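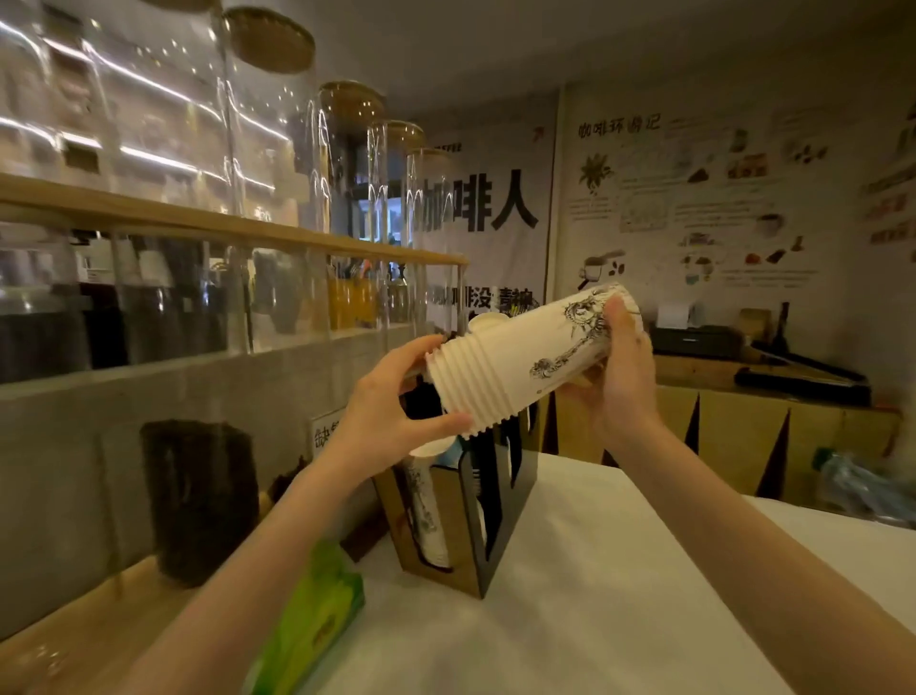 Mereana McKinnon wrote back to my last post to say that cups should be filled at close, never at open, and that any café doing it in the morning is asking for trouble. I used to agree. A few notes on how we do it at Kahsay now.

We fill at quiet times, whenever the rack gets low. It takes less than a minute. If you leave it all to close, the person closing does it tired and jams too many in.

Takeaway cups come in long sleeves. I take the plastic off first, well away from the counter edge, then hold the stack at both ends. Hold it by one end only and the far end slides off on to the floor, and then you're binning cups.

Fingers stay on the outside. If somebody has put a hand on the rim of a cup, that one comes out of the stack. I say this to every new starter and I still have to say it again in week two.

Don't ram a new stack down on an old one. Cups that are pushed together hard won't come apart with one hand, and you need the other for the milk jug. Set them in and leave them.

We get through more than 3000 takeaway cups in a normal month. December is worse. I do the count on the last Friday and the last one came to 1271 in the back, so I've put the order in early.

The printed ones cost a bit more than plain. We tried plain for a while when Grosterholm were late with a delivery and regulars did ask where the drawing had gone. It's a sort of dragon in black ink. People like it. I've stopped arguing about the price.

Jars next. Ours are glass with wooden lids, and they live along the shelf by the counter. The glass gets wiped daily. The lids get a barely damp cloth and then a dry one. Never soak them. I had one swell at my last job and it took two of us to get it open.

Pens go back in the holder. All of them. I don't know where they go during the day but by closing we're usually down to the one that doesn't work.

Right, bins, as a few of you asked.

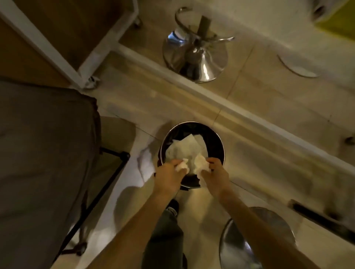 Hélder Carvalho asks why we don't just switch to cloths and be done with paper towels altogether. Fair point. We do use cloths for tables and the machine. Paper is for hands, and for anything on the floor I wouldn't want going near a cloth afterwards.

It does fill up fast. Paper towel is mostly air once it's been scrunched up, so a bin can look full with hardly any weight in it.

Press it down once with a clean wad, not bare hands, and then wash them anyway. If it springs back up over the rim, change the bag. Pressing it a second time only splits the liner when you lift it.

Check the floor by the bin as well. Odd bits of paper end up next to it and get walked in under the seats. On pale tiles every scrap shows, and so does every drip of coffee.

Anything on castors gets rolled out and swept behind once a week. Brakes on again afterwards if it has them, particularly near a step.

Steps get swept along the edge with a hand brush. The big broom just pushes crumbs into the corner and leaves them there.

Padded seats: brush the seams first, then wipe. Doing it the other way round turns the crumbs to paste. I use the Stostenia upholstery brush. A clean paintbrush would do the same job.

My closing order at the moment is 4 lines on a card by the till. Cups, jars, seats, floor. Bins go out with whoever is leaving last, and they sign the card.

Someone asked for a copy of the card. I'll type it up when I'm next in, my handwriting is no use to anyone. Harberg branch are getting one too, as theirs went through the wash in an apron pocket.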